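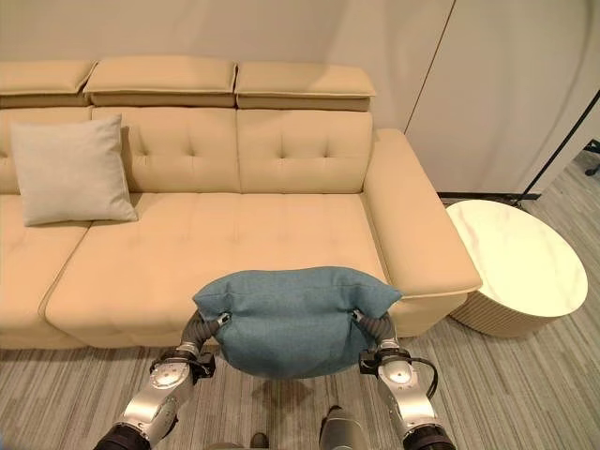

The beige sofa.

February 5, 2018

So I quit buying lunch. It started in January, and I know, I know, everybody quits something in January, but this one has stuck for a whole month and I have Opinions now, so settle in.

Some background for anybody new. My office is on the second floor over a bakery, across the street from Musura, which does the best peanut noodles I've ever had in my life. For two years I went down those stairs at noon with my wallet and came back up with a paper bag. Then over the holidays I sat down with my bank statements and a highlighter (pink, if you're wondering) and added up what I'd spent on lunch in 2017. It was more than 2000 dollars. On lunch! I wasn't even eating it at a table. I was eating it over my keyboard and getting sesame seeds under the space bar.

Week one was terrible. I made a giant pot of lentil soup on Sunday night and felt very smug about it until Wednesday, when I opened the lid and my whole body said no thank you. I like lentil soup. I do not like it four days running. I ended up giving the last of it to my neighbor and eating crackers and an apple at my desk like a kid who forgot her lunch money.

What finally worked was cooking parts instead of meals. On Sunday I roast two big trays of vegetables, make a pot of rice or barley, boil six eggs and mix up one sauce. Then every morning I throw some of each in a container and go. It takes me 60 minutes on Sunday if I have the radio on and don't wander off, and maybe five in the morning. The sauce is the important bit. Same vegetables, different sauce, and I'm fooled every single time.

Sauces so far, in order of how much I liked them:

Peanut and lime. Obviously my sad attempt at Musura. It's missing something. Rice vinegar? Fish sauce? If you've cracked it please tell me in the comments.

Green stuff. Parsley, cilantro, garlic, lemon, a lot of oil, whatever else is wilting in the drawer. I put dill in once and wouldn't again.

Tahini with too much garlic. Great at noon, less great in the two o'clock meeting.

Yogurt and cucumber. Went watery by Tuesday. I think you're supposed to salt the cucumber first and squeeze it out, which I read about afterward.

Now, containers. I had a cabinet full of plastic tubs and not one lid that matched, so I let myself spend a little. I bought a set of the Beslow glass ones, the rectangular kind with the snap lids, 37 dollars for the set. I love them and they weigh as much as a bowling ball. My tote bag strap gave up in the second week and I walked home from the bus stop hugging the bag like a baby. I've moved to a backpack. The small round Beslow ones are perfect for sauce, though, and haven't leaked on me yet – and I have carried them sideways, upside down and once under a pair of wet boots.

I also tried one of those planning apps, Wuvness, because a couple of you recommended it last summer. It's cute! You drag little pictures of dinners onto a calendar and it makes you a shopping list. But it wanted me to plan breakfast and snacks too, and it kept sending me cheerful messages at 9 pm asking if I'd had my water. I lasted six days. I'm back to the pad of paper on the fridge, and the pad of paper has never asked me about water.

Groceries did go up, I should say that. I used to do one big shop on Saturday and now I stop at Rashidi on the way home on Thursdays as well, mostly for herbs and lemons and those flatbreads they keep by the register. (The flatbreads are a problem. I have eaten an entire bag standing at the bus stop.) But even with the extra trip I came out well ahead for January. If I keep going like this I should have 900 dollars put away by July, and I've already decided it's going toward a week at the lake with my sister. She doesn't know yet. Hi, if you're reading.

The thing I didn't expect was missing the walk. It was only across the street, but it was outside, and there was a person behind the counter who said hello and asked if I wanted extra chili. In the first two weeks I didn't go outdoors between nine and five and I got so cranky. So now I eat at my desk at half past eleven, quickly, and then take my actual lunch break as a walk down to the river and back. It has been freezing. I wear two hats. I'm a much nicer person in the afternoon, or at least I've stopped sighing at the printer.

And one Friday a month I'm going to Musura. I've put it in the budget with its own line and everything. I went last Friday and had the large noodles and the dumplings and sat in the window by myself with a magazine, and it was so much better than it ever was over the keyboard.

Next up I want to try freezing things in single portions, which I've always been bad at, mainly on account of not labeling anything. There's a tub in my freezer right now that is either chili or plum compote. I'm thawing it tonight, so I guess dinner is one of those.

Tell me your sauces! And if you have a good way to do eggs ahead that doesn't make the whole office fridge smell, I really need it, there has been a note.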